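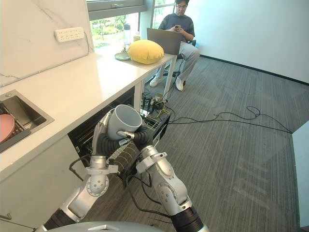 Mugs and the Dishwasher: How We Load Ours

My grandmother washed every cup by hand, directly after tea, and she would be ashamed of me. In our home the mugs wait until evening and then go in the dishwasher together. I was slow to learn this machine. The manual was thick and I had other things to read. So what I write below comes mostly from trying, from my neighbor Ulla Nordin, who has owned a dishwasher much longer than I have, and from readers who wrote to me after the page about tea stains.

Before loading

Empty the mug completely. It sounds too simple to write, but a spoon of old coffee left in the bottom will run over everything when you turn the mug around. I pour it in the sink, give the mug one short rinse with cold water and that is all. You do not need to wash before washing.

Tea bags, lemon slices and fruit seeds go in the bin. If you have milk foam dried on the wall of the mug, fill it with water and leave it for the time you need to clear the table. After this the foam lets go by itself.

Look also under the mug. The ring on the bottom is often not glazed, and it takes color from a wet tray or a coffee drop. I rub it with a damp cloth and a little baking soda once in a while. Yee-man Wu wrote to me that she uses an old toothbrush for the same job, and I have changed to her way.

Putting it in the rack

Pull the rack all the way out before you begin. When it is only half out, you push the mugs in blind at the back and they knock on each other. Most chips I have found on our cups were on the rim, on the side where two of them had been touching.

A mug goes in with the opening down, and leaning a little. The leaning is important. Many mugs have a hollow under the bottom, and when they stand straight, this hollow keeps a small lake of dirty water, which you then pour over your sleeve. Find a row where the tines let the mug lean, and put the handles all in the same direction. I like them to the right, and my husband likes them to the left, and both work if we do not mix.

Mugs belong in the upper rack if the machine has one free. The lower rack is for plates and pots. If you must put a mug down there, choose a heavy one and keep it away from big bowls, because a bowl will take all the water for itself.

Do not lay one mug over two others to save space. I did this for a long time with our small Handen cups, and the one on top always came out with a gray line inside.

Check the rack itself from time to time. The metal has a coating, and where it is cut, rust starts and leaves brown marks on white ceramic. There are small rubber caps for the ends of the tines. I bought a bag of 182 of them, far too many for one home, and gave most of them to the neighbors. First dry the tine well, then press the cap on.

What I keep out

Gold rims, mugs glued after an accident, and anything painted by a child. Thin plastic lids from travel mugs I also wash in the sink, for they fly up and land on the heating element. Cheng-en Cheng asked about pink and other colored plates. Ours have been in the machine many times with no change, but if the underside does not say it is safe, I would wash by hand and stand the plate on its edge in the dish rack to dry. An upright plate dries quicker than one lying flat, and it takes less place beside the sink.

Unloading

Wait a while after the program ends. Open the door a hand wide and let the steam go out, but not if you have a wooden counter right over it, or the edge will swell. Then take the lower rack first. If you start with the upper one, the water from the mug bottoms drops on the clean dry plates.

Lift a mug by the body, with both hands if it is heavy, and not by the handle only. A handle with a fine crack can hold for months and then break when the ceramic is hot. Turn the mug up and look inside under the window light. Brown shadow on the wall is tea, and a spoon of baking soda paste takes it away. White film is usually lime – fill the salt and the rinse aid, and see if the next load is better.

Close the door when you walk away from it, even for a minute. An open dishwasher door is just at the height of the shin, and I have a mark on mine from last July.

The counter and the wall behind

Keep one piece of counter free next to the machine, big enough for a tray. Unloading is much faster when the clean things can stand together first and then go to the cupboard in one walk.

If there is a socket or a power strip on the wall by the sink, do not stack wet dishes under it, and dry your hands before you touch a plug. Cords should not hang where the rack rolls out. I use small adhesive hooks for this.

For a marble wall, please no vinegar and no lemon. Both eat the polish and leave dull spots that do not come back. Warm water with a drop of dish soap, a soft cloth, and then a dry cloth is enough.

Cleaning the filter

Duarte Correia wrote that his mugs smelled like wet dog and no powder helped. It was the filter. Ours sits in the floor of the machine and turns out to the left. I wash it every 8 days or so, with soap and a soft brush. At the same time I wipe the rubber around the door, also the lower part, where the spray does not reach and the old rice likes to live.

Next time I will write about thermos bottles, and about the smell in the cap, for which I have already received three letters.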